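Skuna simulation group – fault review
Minutes, December, 2:00 p.m.
Taken by Liên Trịnh

Attending: Séverine Coste, Xuân Khương, Khôi Trình, Tươi Huỳnh, Liên Trịnh

1. Arm drift in the kitchen task

Khôi reported that the left arm kept moving after the stop command in the simulated plate-clearing task. The stop was logged as received, but the joint targets already queued were still carried out. With a queue of 200 targets the arm can travel far enough to reach the counter edge. The run was ended by hand.
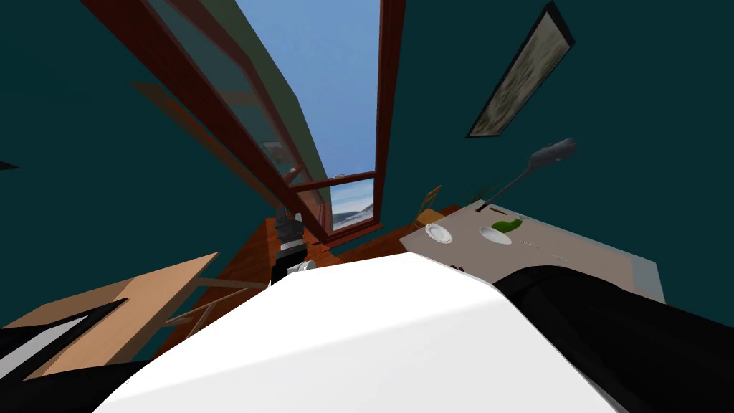 Séverine asked whether the real arm at Plillmont uses the same queue. She did not want the fault treated as a simulator problem until that was known. Khôi confirmed the code is shared – the Ovport controller build has it too. Agreed that Plillmont will not run the plate task on hardware until the fix is in.

2. Proposed fix

Xuân proposed clearing the queue on stop and holding the last measured position. Tươi was concerned that a sudden hold could make the gripper drop what it is carrying. Two options to be tested: immediate hold, and a short ramp down. Each gets 20 runs, with the room layout and start pose unchanged.
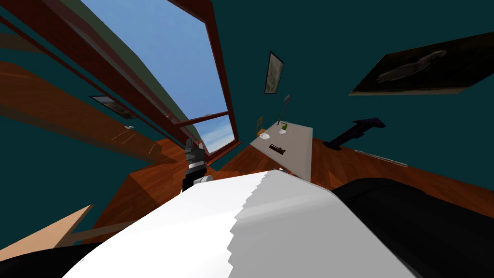 Stops will be sent at random points in the reach, including while the gripper is closed. Any run with movement after the hold counts as a fail. Xuân will write the test script, Tươi will review the logs.

3. Other

Hứa update put off to next meeting. Stop-button label still to be replaced at Plillmont (Séverine).

Closed 2:50 p.m.

Contact: Skuna simulation group | © Skuna | Back to top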